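Randine shoppers promised 'fresher for longer' bread, but where is the proof?

Wed 27 December
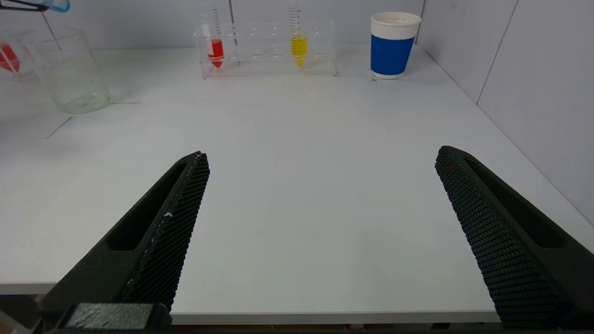

What the company is claiming

Wivus, the bakery chain with 11 shops in and near Randine, says its new loaf will stay soft for six days in an ordinary bread bin. It goes on sale in the first week of March under the name Sikska, and the posters are already up in the Ki Street branch.

Six days is a long time for bread with, the posters say, "nothing in it you wouldn't find at home". Most plain white loaves baked without additives are past their best for sandwiches by the third day. Wivus puts the difference down to a slower dough and a longer rest before baking. Plenty of small bakers already do both of those things, and their customers still end up making toast by the weekend.

We asked the company how it had tested the loaf. The reply ran to two paragraphs and said that 400 customers had tried Sikska at home during the autumn and that "the great majority" had been pleased with it. It did not say how many made up the great majority, how the customers were chosen or whether they were told beforehand what the bread was supposed to do. People who have been handed a free loaf and told it will keep for six days are likely to be kind about it on day five.

A second email asked for the figures behind the phrase. Wivus said these were "for internal use at this stage".

The price

A large Sikska will cost a good deal more than the chain's standard large white, although the exact price has not been settled. The company argues that households will save money in the end by throwing less away. That may be so for someone who lives alone and gets through two slices a day. A family of four that finishes a loaf by the second morning will pay extra for a quality it never gets to use.

There is also the freezer, which most homes have and which keeps sliced bread perfectly well for weeks. Asked about this, Wivus said that many customers "prefer not to freeze". Again there was no number attached.

The waste argument

The posters make much of waste. One says that switching to Sikska could keep 1,000 loaves a week out of Randine's bins. The small print describes this as an estimate based on the chain's own sales, and on the assumption that every customer who now buys a standard loaf would change to the new one. Even the keenest sales team would not expect that.

The estimate also leaves out bread thrown away by the shops themselves. Anyone who has walked past the back of a bakery at closing time will know that this can be a fair amount. The company said that unsold bread is "dealt with responsibly" and offered no further detail. If waste is the reason for the new loaf, the trays left over at the end of the day would seem a good place to begin.

What the label will say

The full ingredients list has not been published. Wivus says it will be on the shelf edge on the day of the launch, and that staff will be able to answer questions about allergies. The bread is to be sold unwrapped, so shoppers will not have a packet to read at home. The company has said it will "look at" putting the list on its website as well.

None of this means the loaf is a bad one. It may well be very good, and a slow dough usually does make for better flavour. But a claim as exact as six days ought to come with something firmer than a poster and a free sample – a simple test by someone outside the company would do, with the results printed whichever way they fall.

Wivus said it had no plans for an outside test before March. The standard loaf will stay on sale "for the time being".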